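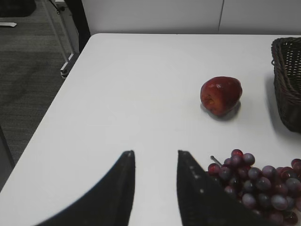
Station 2, tabletop handling: apple, grapes, basket.

GRUMARBRIDGE OPEN DAY - PRE-OPENING SAFETY CHECK
Area: demonstration hall, Station 2
Checked by: Bujar Vukčević
Countersigned: Ji-hoon Bae
Date of check: 27th December
Marks used: OK / FIX / N/A. A comment is required for every FIX. Comments on an OK are optional, and Ji-hoon has asked me to remember the word optional.

SECTION A - TABLE AND SURROUNDINGS

A1. Table stable, no rocking when leaned on. OK
Leaned on it. Then had Ji-hoon lean on it. We both weigh more than the fruit.

A2. Tabletop clean and clear of tools, cups and paperwork. OK
White top, so every smudge is on display. Wipe again before the doors open, with the cloth marked for tables. The other cloth is for the floor and has been for some time.

A3. Corners and edges safe at child height. OK
The corner I checked is rounded. Please do not swap this table for the nicer one from Poltard's office, which has corners you could open mail with.

A4. Walkway on the open side of the table clear. FIX
The metal stand has a foot that comes out onto the carpet, right where a visitor will step back to let somebody else see. Move it or tape off that side. I would like it moved. I will probably get tape.

A5. Cables routed away from feet. FIX
Same comment as last year, so I have copied it over: "Cable to be secured along its full length, not just the part Timmermans can see from the door."

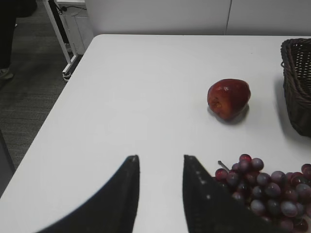
A6. Wall panels behind the station fixed at top and bottom. OK
Pushed both by hand. No movement worth writing down.

SECTION B - ARM AND GRIPPER

B1. Emergency stop in reach of the operator and tested. OK
Tested from the operator's side and from the visitors' side. Ji-hoon tested it once more while I was in mid-sentence, and it works on that too.

B2. Speed limit set to demonstration mode. OK
Visitors will say it is slow. It is supposed to be slow. Do not let anyone from Brastilex "show what it can really do" after lunch.

B3. Gripper fingers free of cracks, burrs and loose parts. OK
Checked both fingers by touch with the power off. Checklist still says "visual only"; it should be changed in the January revision.

B4. Nobody but the operator inside the marked line during motion. FIX
There is no marked line. See A4 regarding tape.

B5. Clearance to objects not being picked. OK
The grapes sit close to where the right finger comes down. Fine for the apple run, provided nobody helpfully nudges the bunch over to improve the arrangement.

SECTION C - DEMONSTRATION OBJECTS

C1. Objects free of sharp parts. FIX
The basket is wicker and has a small loop working loose just under the rim. Trim it or turn that side away from visitors. Trim it, please - turning it away is how we ended up with last year's stool.
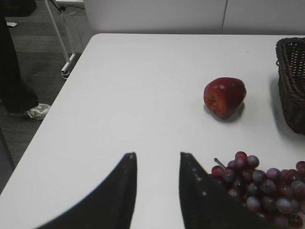
Form GB-OD 29, page 2

C2. Objects suited to the gripper's rated load. OK
One apple. I am confident.

C3. Objects not to be eaten, and a notice saying so. FIX
The notice was ordered with the programs. We have almost 3,000 programs and no notice. Handwritten is acceptable if Ji-hoon does the writing.

C4. Spare objects available. N/A
Timmermans says spares make the audience expect a drop. Noted without comment, which I gather counts as a comment.

SECTION D - VISITORS AND STAFF

D1. Group size at the station limited to 30. OK
Agreed with the front desk. A school party of 29 plus one teacher is within the limit. A school party of 29 plus one teacher and a stroller is a conversation.

D2. Operator briefed on what to say if the arm stops. OK
Approved wording: "It has stopped. We will start it again in a moment." Poltard's longer version, with the history of the controller, is withdrawn.

D3. Staff standing beside the table in closed shoes. OK

RESULT
Station may open once A4, A5, B4, C1 and C3 are closed. Initial each one on the copy at the front desk, with a pen. Last year's pencil initials are being treated as a rumor.

B. Vukčević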